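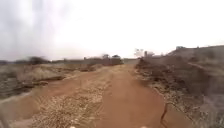
Bread is a summer bait and always will be, wrote one reader after my last piece on winter roach, and anyone fishing it in December is only feeding the ducks. Well, I've had some fun with that letter, I must say, and read it out more than once on the bank at Clindside (the ducks there do very nicely, thank you). But I fished bread right through last winter, and my best roach of the lot took a pinch of flake the size of a thumbnail.
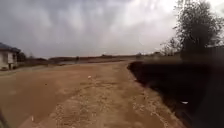
Roach in cold water are shy, fussy creatures, and I've come to think that light matters to them nearly as much as bait. A bright, frosty morning looks lovely over the first cup of tea and can be dreadful fishing until dusk. Give me heavy grey cloud like the lot above that dirt road, with only a paler band over to the right, and I'll happily sit there all Saturday, even with cold feet. I'd begin close in, too, a rod length out, and feed very little, just a nugget of mashed crumb squeezed hard enough to sink. 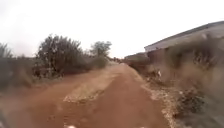 Tackle for the job

Mine is nothing grand. The rod is an old Bronier float rod with one ring that doesn't match, and I use a size 18 hook for punched bread, going up a good bit for flake. The float is a plain stick on the river at Nistbridge and a small waggler on the lake. I used to carry a great box of the things and spend half the morning choosing, and I can't say I caught any more for it, though I did enjoy looking at them.

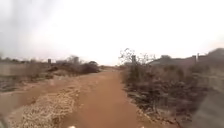 Does the bread have to be fresh?

Fresh and soft for the hook, a few days old for the mash. I buy a medium sliced white loaf on the way to the water and keep it in its wrapper under my coat, bringing out one slice at a time. Whatever is left at the end goes home for toast, if the ducks haven't found it first.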